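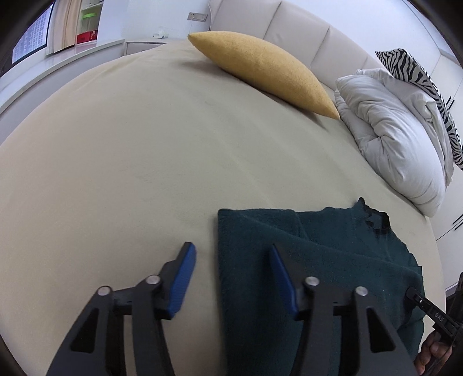 Rillby – clothes folding on beds

README, last touched March 19, 2023

Quick notes so people can start using this. Will tidy up later.

What's in it

621 short recordings of folding clothes on a bed. Knitwear, T-shirts, pyjamas, a few towels. Two hands working, one garment at a time, bedding pushed to one side if there is any. Knitwear is the biggest group and the one we get most questions about, so most of this file is about jumpers.

Folders

rillby/knit – jumpers, cardigans, one shawl
rillby/flat – T-shirts, vests, pillowcases
rillby/misc – towels, pyjamas, anything that didn't fit
rillby/notes – Lorraine's notes, one text file per garment

300 recordings in knit. The rest split between flat and misc, not evenly.

How a jumper gets folded

Lay it flat, sleeves out. Side in first, with its sleeve, in a straight line from shoulder to hem. Then the other side. Then hem up to the neck, or in thirds if it's a long one. Pat down, don't pull. Chunky knits spring back open after the first fold so leave a moment before doing the second.

Start and end of each recording are marked in the notes file. "Start" = garment is on the bed and nothing is touching it. "End" = last fold let go. If the jumper was shaken out and started again it counts as one recording with a restart, see the restarts column. 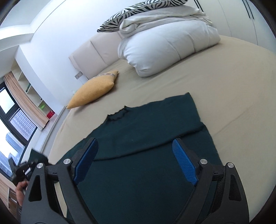
Labels

garment – jumper, cardigan, tshirt etc. We used "jumper" throughout, so search for that and not "sweater"
colour – main colour only. Greens and blues are a mess, teal went into either depending who was typing
neck – round, v, roll, uneven. "Uneven" means the edge is worn, rough or won't lie straight
fold – halves, thirds, other
sheet – colour of whatever is underneath
restarts – number, blank means none (sorry, not 0)

Known problems

- Dark knits: folds hard to make out, especially where one layer sits on another. Neck edge is usually the best thing to go by.
- Fitted sheets ruck up under the garment. Creases in the sheet got labelled as fabric edges in 153 rows. Fixed in knit, not yet in flat.
- Latska rows have the left and right sleeves swapped. Swap them back before use.
- Lint and bobbles are not labelled and wont be.
- Two spellings of "pyjamas" in misc. Search both.

Wumholm

Wumholm is the older set, from October. Same folds but done on a table, so the cloth slides differently. Keep it apart from the bed recordings if you are comparing times. The columns match apart from "sheet", which it doesn't have.

Splits

Use the split file as it is. It goes by garment, so the same jumper never turns up in both halves. The Vaněk split is the old random one, only kept so earlier numbers can be checked.

Questions

Lorraine Fothergill for labels and anything to do with the notes files. Please give the row number and the garment name, "the green one" is not enought to go on.

Still to do: flat creases, pyjamas spelling, cardigan button labels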